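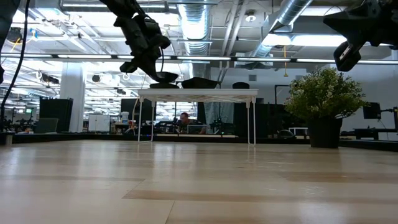

Features | Cars & Weather

When the Hail Comes to Setstead

The storm reached Setstead a little before four in the afternoon, in October, when most people in the valley had already stopped to think about hail. It lasted two minutes at the dealership on the north road. In this time, 234 cars were damaged, and on the oldest row, where the used wagons stand, almost every rear window was gone.

I came there the next morning. The lot was quiet and there was glass everywhere, and the sales people were walking between the rows with paper tags and a roll of tape. A yellow tag meant only the paint and the panels. A red one meant the glass too, or water inside. By lunch they had no more red tags and were writing a big R on the yellow ones.

Hail is a strange kind of disaster for cars. A flood ruins the wiring and the carpet, and usually the decision is quick. Hail leaves a car that starts, drives and stops as before, but looks like a golf ball. The owner can drive it home, and many do. In Duggan, the next town down the river, I saw a pickup with a shower curtain in place of the windshield on the passenger side, going very slowly to the repair shop.

The shop in Duggan is called Skenent, and it does mostly dent work without paint. The method is old and needs patience. A worker goes behind the panel with a long steel rod and pushes the metal back from the inside, a little each time, while he watches the reflection of a striped lamp on the outside. When the stripes are straight, the dent is out. A roof with small marks takes one day. A hood with deep ones can take three, and if the paint is cracked the method does not help at all, the panel must be filled or changed.

Aluminum is the harder case. It does not want to go back to its shape as steel does, and it has to be warmed first. Many newer hoods are aluminum, and owners are often surprised when the estimate for the hood is higher than for the two front doors together.

More than 951 claims were opened in the valley after the storm – this is only for vehicles, without roofs and greenhouses. The traveling dent crews, who follow the hail from spring to fall, had already gone south for the season. Some of them turned back. They rented the old bus garage in Pleltedach and put up their lamps there.

For the dealership, the question is what to do with the cars which are not worth the work. Some will be sold as they are, with the dents, and with the price written large on the glass that is left. There were buyers already on the second day. One couple walked around a gray sedan for a long time, touching the roof with their fingers, and then asked if the heater was good.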